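Pennington Wrestling Alliance Confirms Title Match for September

The Pennington Wrestling Alliance has confirmed that Philomena Akpalu will defend the Estilholm Cup against Mansa Mensah in September. The match will be held at Fladitz Hall and is scheduled for one fall, with a 30-minute limit waived by agreement of both wrestlers.

Akpalu has held the Cup for over 300 days. Mensah earned the challenge by winning the qualifying tournament in Skunthorpe, where he pinned the former champion in the final.
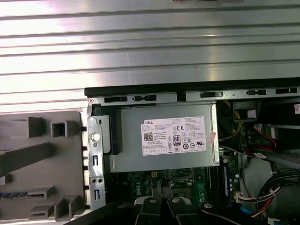
Members may reserve seats before general sale opens. Each membership covers up to 5 tickets, and 80 ringside places have been set aside for this purpose. The hall will be limited to 1,000 spectators. Requests should be sent to the Alliance office in writing and must include a current membership number.

The remainder of the card has not been decided. A tag team match is under discussion, and the names of the officials will be published in the next newsletter. Tickets already issued for the postponed spring event remain valid.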